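Femen user forum > Planning and perception > Setulell 3 clears glassware now? Convince me

kettlebrook
The September release notes say Setulell can plan around transparent objects "out of the box." I've heard that from every planner I've used. We have white bins on a black table with clear glass in them, and I'd like to know if anyone has run it on something similar before I give up an afternoon.

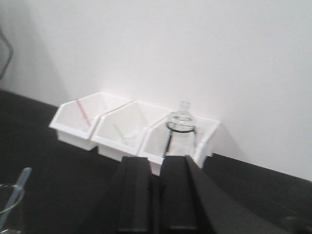 My main worry is the depth filter. Clear glass on white plastic gives it almost nothing to work with, and the old version filled holes by guessing the background. A planner that trusts that map will drive a finger straight through a rim and log it as free space.

sultana_dev
It's better than it was. There's a separate mask for transparent stuff now, and anything inside the mask gets inflated before planning. Things to check first:

1. Turn off hole filling. It's still on by default, no idea why.

2. Look at the mask from the wrist view before you look at anything else. If the vessels inside the bins don't show up in it, stop there. A big beaker out on the dark table is the easy case and proves very little.

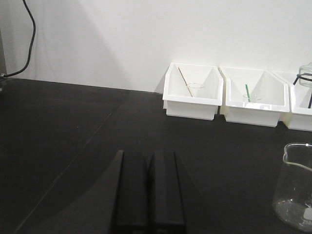 3. Set the inflation by hand. The auto setting made my bins unreachable.

4. Log the rejected plans too. The default log only keeps the winners.

kettlebrook
So step 3 is "tune it yourself." That isn't out of the box.

Abundio Robles
Agree with kettlebrook. I ran 200 plans with the Flakham scene checker on and 200 with it off, and the success number the tool prints was the same both times. It counts a plan as good when the solver returns a path. It never asks if the path touched anything. I wouldn't quote that number to anyone.

The flask in the ring stand is where I'd look. The planner boxes the stand and the flask together, then leaves the neck sticking out of the box.

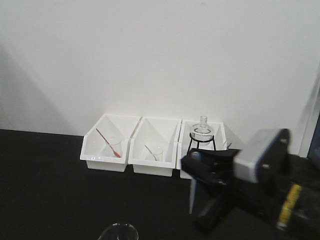
Last edited by Abundio Robles at 4:40 pm

Edit: sultana_dev messaged me to say the box comes from the mesh importer and the planner only takes what it's given. Fine, but they ship together and I can't swap one without the other.

sultana_dev
You can swap it. Set the importer to "none" and load your own shapes. I use a cylinder for the neck and a sphere for the body, and it plans fine.

mopboard
Disagree with both of you a little. Hand-made shapes work until somebody nudges a bin, and then you're planning against last week's table. I'd take a bad box that updates over a good one that doesn't.

kettlebrook
How often does yours update, though? Mine refreshes when the arm is parked and then freezes for the whole move. With the arm up close, the fixed view has the lower fronts of two of the bins partly blocked anyway.
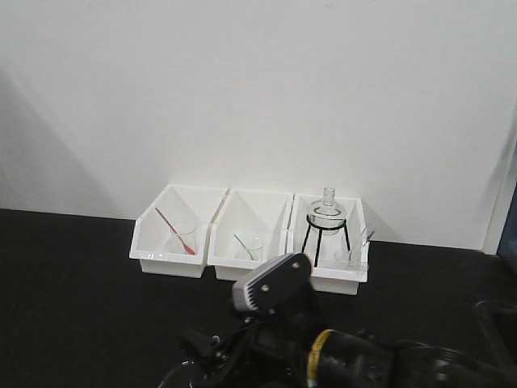
I tried forcing a refresh mid-move and the planner threw error 213, "scene changed during query." The docs list it as a warning. It stopped the arm.

mopboard
213 is a warning if you have replanning on. It's under Execution, not Planning. Took me ages to find.

kettlebrook
Found it, thanks. It replans now, and every new path starts with a full retreat to home. I'm staying on the old version until someone posts a contact log next to a success rate.

Abundio Robles
I'll post mine once I've pulled the rejected plans. Don't expect it to be flattering.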